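June
By Kristýna Malý

Lurwood cuts its table time to 51 minutes, and the regulars have noticed

LURWOOD – The town's most popular lunch spot will start asking customers to give up their tables after 51 minutes, a figure the management describes as generous and the customers describe in other ways.

The rule takes effect Thursday at the Arness Café on Mill Street, where it has long been possible to buy one small coffee at nine in the morning and still be sitting in front of it when the soup comes out. Owner Solène Charpentier said the practice had grown until it was, in effect, the business.

"I had 40 seats and I was selling lunch to 20 people," she said. "The other 20 were writing novels."

Charpentier did not settle on 51 minutes lightly. An hour, she said, sounded like an invitation. Forty-five minutes sounded like a dentist. She tried 50 for a week in the spring, on a sign by the register, and found that people treated it as a round number and therefore as a suggestion. The extra minute, in her view, shows that someone has thought about it.

Under the new system, each order comes with a slip showing the time it was placed. When the time runs out, a member of the staff will come over and ask whether there is anything else the customer would like. If the answer is yes, the clock starts again. If the answer is no, the staff member will remain standing there, pleasantly, for as long as it takes.

A muffin resets the clock. A glass of tap water does not. The status of the free cookie that comes with an espresso was still under discussion when the café closed on the afternoon of our visit.

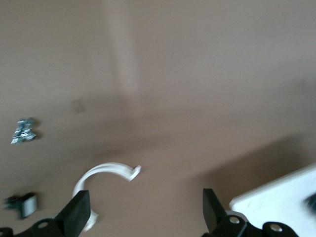
What the regulars say

Reaction at the window tables was measured, in the sense that several people looked up. One man, who has been working on a history of the county's drainage ditches and would prefer that his wife not know where, said he could live with the rule provided it was applied evenly. He then asked whether it would be applied to him.

A retired piano teacher two tables over said she was all for it. She comes in every day, reads the paper front to back and leaves before noon, and she has spent a good part of the winter standing by the coat rack waiting for someone to close a laptop. "They see you," she said. "They start typing harder."

Others plan to take their business elsewhere, although elsewhere is a short list. Kälin, the bakery across the street, has four stools and a radio tuned to livestock prices. Detent, the newer place by the bus station, has plenty of seating, all of it made of concrete, and closes at two. The library has chairs and heat but takes a hard line on soup.

The town council has no say in the matter, which did not stop it from spending a good part of its last meeting on it. One member wondered aloud whether a time limit might discourage visitors. Another asked which visitors. A motion to thank the café for its years of patience was put forward, amended to remove the word "patience," and held over until the next session.

Charpentier said she is not trying to drive anybody out. Parents with babies are exempt, as is anyone waiting for the garage next door to finish with their car, an exemption she admits has no known upper limit. The two tables in the back, beside the restroom door, will have no time limit at all, and she expects them to produce some very good novels.

The staff have been rehearsing. According to Charpentier, the hardest part has been the tone of voice, which needs to be warm without sounding as if a refill is on the house. One waiter was so good at it in practice that two of his coworkers got up and left.

The rule will run through the end of the summer, when the café will look at the receipts and decide whether to keep it. Customers who want to comment on the change may do so in the notebook by the register. Charpentier asks that entries be kept to a page, and that people write them standing up.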